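# 트로세토 홀 침구 정리 작업

2024년 8월 29일

트로세토 홀에서 쓰는 침대와 침구를 정리하면서 남긴 기록입니다. 이 홀은 원래 물품 보관용으로 빌렸고, 지금은 한쪽에 침대를 두고 시트 씌우기와 천 개기, 잔물건 치우기를 합니다. 작업 시간은 3시간을 넘기지 않습니다. 침구는 플레덴트에서 한꺼번에 구입했고 운반은 트랜드포트가 맡았습니다.

침대 작업은 시트에서 시작합니다. 매트리스 커버는 고무단이 들어간 것을 쓰는데, 헤드보드 쪽 모서리를 먼저 끼우고 발치로 내려옵니다. 반대로 하면 마지막 모서리가 잘 들어가지 않습니다. 커버를 끼운 다음에는 손바닥으로 가운데에서 가장자리 쪽으로 밀어 폅니다. 한 번에 다 펴지지 않으면 모서리 하나를 빼서 다시 당깁니다.

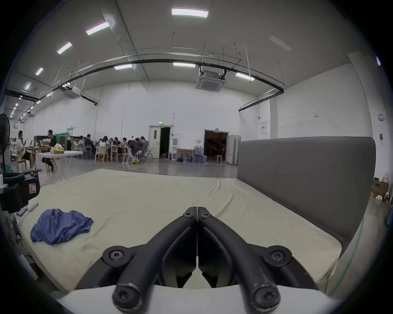
천은 크기에 따라 접는 법이 다릅니다. 작은 것은 반으로 두 번 접고, 큰 것은 길게 세 겹으로 접은 뒤 말아 둡니다. 구겨진 채로 오래 두면 접힌 선이 남으므로 그날 나온 것은 그날 갭니다. 갠 천은 색깔별로 나누어 상자에 넣습니다. 이 홀에 보관하는 천은 모두 300장이고, 목록은 창고용 파일에 따로 있습니다.

침대 위에 올라온 전선과 작은 물건은 시트를 만지기 전에 치웁니다. 전선은 느슨하게 감아 끈으로 묶고, 주인을 모르는 물건은 입구 쪽 바구니에 넣어 둡니다. 7일이 지나도 찾아가는 사람이 없으면 사무실로 보냅니다.

여름에는 홀이 더워서 선풍기를 틀고 작업합니다. 얇은 천을 갤 때는 바람이 닿지 않도록 방향을 돌려 놓습니다. 가방은 통로에 두지 말고 벽 쪽으로 붙여 주세요. 바닥이 콘크리트라서 갠 천을 잠깐이라도 바닥에 내려놓으면 먼지가 묻습니다.

베개와 담요 정리는 10월에 이어서 합니다. 담요는 버란 창고에 있으며, 옮기는 날짜가 정해지면 이 페이지에 추가하겠습니다.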